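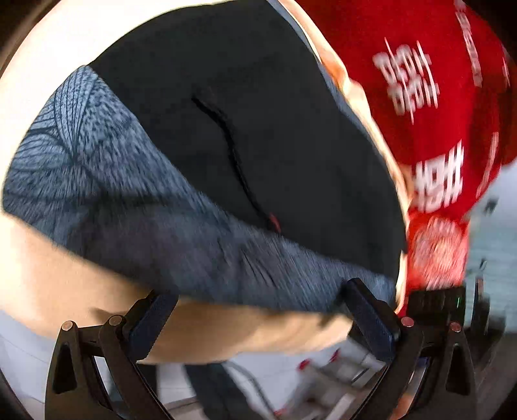
Sewing helper wanted, part time, Clelside

Hi! I run a small alterations and mending shop at the bottom end of Clelside, two doors up from the Udham bakery, and I need another pair of hands. I've been putting off writing this for weeks because I hate job ads, so I'll just tell you what the work is and you can decide if it sounds like you.

Most of what comes in is hems. Pants, curtains, the odd bridesmaid dress that somebody bought online three sizes too long. After hems it's zippers, and after zippers it's all the stuff people have been keeping in a bag at the back of the closet since their kids were small. I love that stuff. Last December a man brought in his late father's work coat and asked if I could make it fit him, and I spent most of a week on it and undercharged him terribly, and I'd do it again (my bookkeeper would rather I didn't).

You'd be working with me and with So-ying Tse, who does our tailoring and knows more about shoulders than anyone I've ever met. She's in the shop mornings. I'm there all day, usually talking. If you need silence to sew, this might be hard on you, and I'd rather say so now.

What I'm looking for: you can sew a straight seam on a domestic machine, you can unpick one without putting a hole in anything, and you don't mind pressing. There is so much pressing! Experience with stretch fabric would be great, but I can teach you that. I can't really teach somebody to be nice to a customer who is embarrassed about their measurements, so please come with that already installed.

You don't need a diploma. I don't have one. I learned from my aunt, and then from ruining things.

The hours are 20 a week to start, spread over four days, and we can talk about which ones. We get slammed before prom and again before the holidays, and I'd ask you to do a bit extra then, paid of course. You get 2 weeks of paid vacation plus the week we close at the end of the year. Pay depends on what you can do when you walk in, and I'll give you the number on the phone before you bother coming over, so neither of us wastes an afternoon.

A few practical things. The shop is up 2 steps with a handrail, and the bathroom is on the same floor as the machines. The number 60 bus stops across the street. Parking is awful. We have a kettle, a decent microwave and a radio that gets one station and a half. Well-behaved dogs have been known to visit — mine included, and he's called Janik, and he will sit on your foot.

If you'd like to try for it, send me an email or drop a note through the door with a few lines about yourself and what you've made or fixed lately. A resume is fine but I'll read the few lines first. Pictures of your sewing are welcome, and the insides of things tell me more than the outsides. Please get it to me by 28th April.

After that I'll ask a few of you in for a paid trial morning. You'll hem a pair of pants, put in a zipper and have coffee with us. Bring your own thimble if you're fussy about thimbles — I am.

And if you're not looking for work yourself but your sister or your neighbor is, pass this along, would you?

Consuelo Bermúdez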